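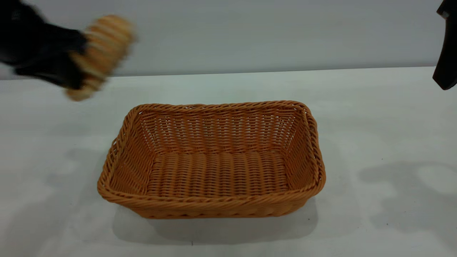

Home Recipes Table Ideas Bread About Search

How to Set Up a Bread Basket for the Table
By Fionnuala Carroll
March

I love a bread basket. Put one in the middle of a table and people lean in, reach across each other and start talking, and you haven't even brought the soup out yet. It's also one of the easiest things to get right, and I've set up a lot of them (Sunday lunches, two christenings, one very rainy picnic in our garage), so this is how I go about it from the empty basket on.

What you need

A shallow woven basket, rectangular if you have the choice
A cotton napkin or thin dish towel, bigger than you think
Long rolls, or a mix of long and round
A clean pastry brush or a dry paintbrush you keep for the kitchen
15 minutes, most of it waiting on the oven

Choosing the basket

Round baskets are pretty, but long rolls fight with them. The ends poke up, the middle stays empty, and somebody's sleeve always catches one. A rectangle lets the bread lie down the way it wants to. I like sloping sides too, as you can get your fingers under a roll without digging.

Real willow or synthetic? Either! I used to be a snob about it. My willow one came from a flea market in Cabrera when we were on vacation, and it's beautiful and sheds little bits every time I pick it up. The synthetic kind wipes clean and doesn't mind butter. For everyday meals with kids I go synthetic, and for a table outdoors I always do.

Look closely at the rim before you buy. A thick twisted edge is nice to hold and keeps its shape when the basket gets passed around full. Run your thumb along the corners as well. If anything scratches you, it will snag your napkin.

Step 1. Clean it out

Turn the basket upside down over the sink and give the bottom a few good slaps. Then go along the floor with the dry brush, in the direction of the ribs if it has them. Crumbs settle in those grooves and they stay there for months if you let them. A basket with an open weave at the ends is easier, because you can push the crumbs right through.

Wipe a synthetic basket with a damp cloth and a drop of dish soap, then dry it well. For willow, use a cloth that's barely damp and leave it near a window for the afternoon.

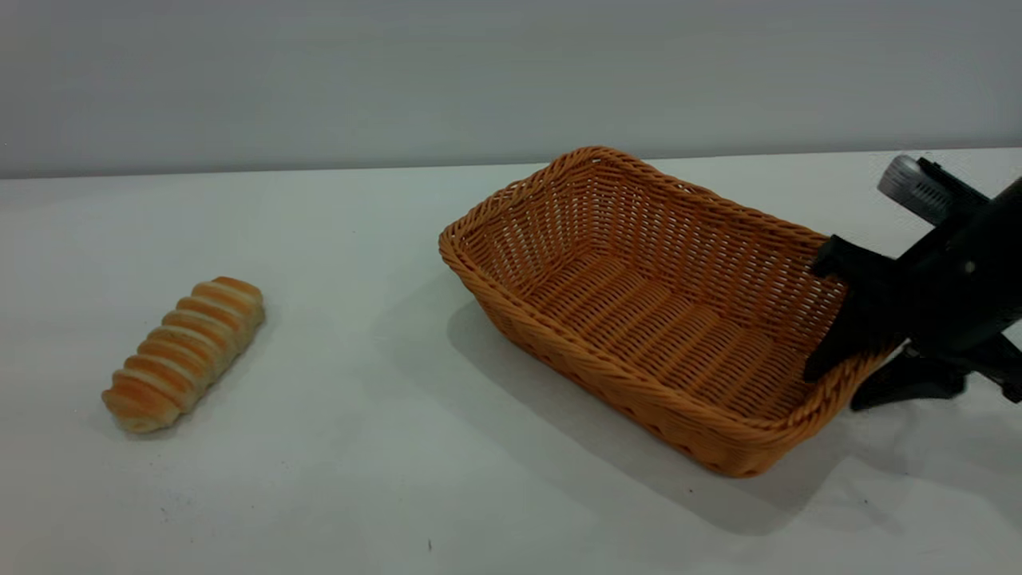 Empty basket, with one long roll waiting its turn beside it.

Step 2. Try the bread before you line it

Do this with the basket bare and the bread cold. Lay one roll in lengthwise, then crosswise, then at a slant, and see what looks good. You'll learn straight away whether your rolls are too long. If they are, you can stand them on a slant with one end resting on the rim, or just cut them in half, which guests seem to like anyway. My neighbor cuts everything in half and never has leftovers.

Take the bread back out once you know. It's a silly little step and I used to skip it - then one Thanksgiving I had twelve people sitting down and a napkin full of rolls that wouldn't lie flat.

Step 3. Warm the rolls

Heat the oven to 300°F. Put the rolls straight on the rack and give them five to eight minutes. If the crust has gone a bit leathery, flick a little water over it first. I've been buying the long seeded ones from Wutier, the bakery next to the post office in Fitdale, and they come back to life so well this way. Supermarket rolls do too!

Skip the microwave. It's lovely bread for one minute and a doorstop after that.

Step 4. Line the basket

Lay the napkin in on the diagonal so the four corners hang over the four sides. Press it gently into the corners of the basket with your knuckles. Don't pull it tight, you want some slack so it can fold back over the top.

Plain colors look best to me in an orange or caramel basket. White, cream, a soft blue. I have a red check one that I adore and it makes the whole thing look like a pizza place, so it only comes out for pizza.

Step 5. Fill it

Long rolls go in first, side by side, with the nicest ones on top. Tuck round ones or breadsticks into the gaps. Leave a little room at one end for hands. Overfilling looks generous until the first person pulls one out and 2 more land in the gravy.

Fold the corners of the napkin over and carry the basket to the table last, after the drinks and the butter. The bread stays warm for 15 minutes or so under the cloth.

Afterward

Take the leftover bread out the same evening and shake the napkin outside. Store the basket open side up with nothing heavy in it, or the sides start to splay. Stale ends go into a bag in my freezer, and when it's full I run them through the old Grindier for breadcrumbs. So good on mac and cheese.

Comments

Marlene
The trick with the dry paintbrush!! I've been using a toothpick like a fool.

dottie_k
Can I put a synthetic one in the dishwasher? Mine has a metal frame inside, I think.

Fionnuala Carroll
Dottie, I wouldn't with metal in it. Rinse it in the sink and stand it on its end to drain.

Paul R.
I put a warm ceramic tile under the napkin. Stays hot right through dinner, but the basket gets heavy so don't pass it to grandma.

dottie_k
Sink it is, thanks. Also doing the tile.

Previous Next Back to top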